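16 December 2022

Shrinkage again. Dehua wants the Lumulus wash figures signed off and I am not ready to. The claim is that the pre-washed cotton holds its length after the first laundering. Maybe it does. The report Mollah sent over gives one average for the whole lot, no spread, and no word on which way the pieces were measured. Warp and weft don't shrink alike, so one number for both tells me very little.

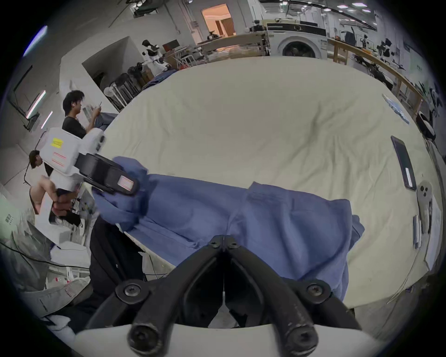 Igor remeasured the Devdale offcuts against my September marks. Marks were 500 mm apart at the start. He says the ink had bled and he was guessing at the edges, so I've struck his readings out. Stitched marks from now on - white thread, single loop, no knots.

Jamila thinks the detergent matters. I doubt it, but she can have a set without any and we'll see. Spin speed is a better suspect. Tandodside ran theirs at 1,000 rpm and we never wrote ours down, which makes comparing the two sheets a waste of an afternoon.
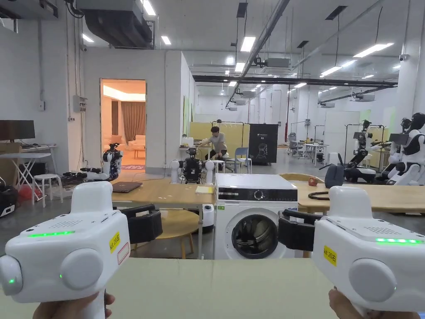 Can we reuse the September numbers at all?

Only for the line-dried pieces, and only lengthwise. Everything tumbled goes in the bin.

Still to do: ask Nuwan for the raw readings, cut new squares, condition overnight before measuring. Tanvir has the good steel rule - get it back.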